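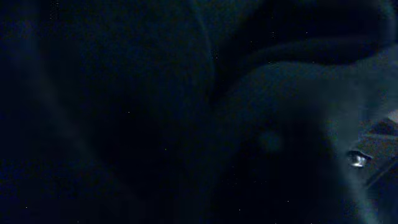
Household Tips for the First Year of Retirement

Last updated: May 17, 2020

Search this site Enter keyword Go

Members who leave full-time work often find that the home requires a different routine from the one that served them before. The following recommendations are issued by the Clinero Home Advisory Service and may be adapted to the size of the household.

Divide the work by day
Heavy tasks should be limited to one per day. Vacuuming, window washing and closet sorting each count as a heavy task. Dishes, bed making and watering plants do not.

Keep a household ledger
Residents on a fixed income are advised to record utility bills on a single sheet, kept near the telephone or desk. The Reritz ledger form, available at the front office, has a column for each month and a space for meter readings. Begin a new sheet in March, when the annual rates are posted.

Sort stored clothing
Office clothing that has not been worn since retirement should be reviewed before it is packed again. Garments to be kept should be clean and fully dry. Knit items are to be folded and laid flat, as hangers stretch the shoulders.
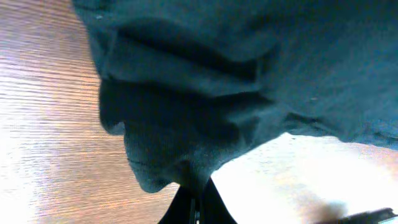 Dark teal-green fabric with a soft knit texture, above a light brown wooden surface.

Cook in smaller amounts
Recipes written for a family can usually be halved. For a small casserole, set the oven to 425 degrees for the first 10 minutes, then lower it to 300 degrees until the center is hot. Leftovers should be labeled with the date and placed in the refrigerator promptly.

Review the workbench
Dried glue, rusted blades and unlabeled cans should be removed. Old paint must be taken to the Hadgu collection site and may not be placed in household trash. Keep no more than five hand tools within reach and store the remainder in a closed drawer.

Shared equipment
Carpet cleaners and stepladders may be borrowed from the Vodov Street lending room. Items must be returned clean, with all cords wound and attachments included.

Filed under: Home & Daily Living, Retirement, Housekeeping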